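Nima Azimi has set tables in other people's buildings for over 10 years, and she still carries her own flowers up the stairs. We met in Sitthorpe in April, over a pot of tea that she kept topping up (I lost count of the cups, and I suspect she did too).

"My mother did it at home," she told me. "Two stems from the yard, a jelly glass, and suddenly it was supper and you sat up straight."

She started out at Unlow, helping with lunches, and then took on the shared rooms at Rurunstead, where people eat, work and gossip at the same tables all day long. I asked whether offices really care about flowers, and she laughed for a good while before she answered.

"They care when they're gone! I took a week off once and came home to seven messages – seven, and all of them about the flowers."

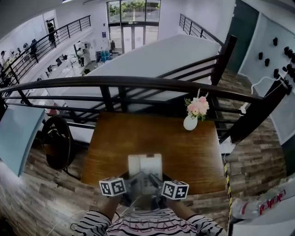
A table by a railing is the kind Nima likes best, and she could talk about them all afternoon. "You get the light and you get the company," she said. "You hear who's coming in downstairs." She never puts flowers in the middle, where people need their elbows. A small white vase at the far corner, with pink and cream blooms and a bit of green, leaves the rest of the brown wood free for whatever somebody has brought along to work on.

Her next job is at Ahmadpour, and she has already been over to look at the windowsills.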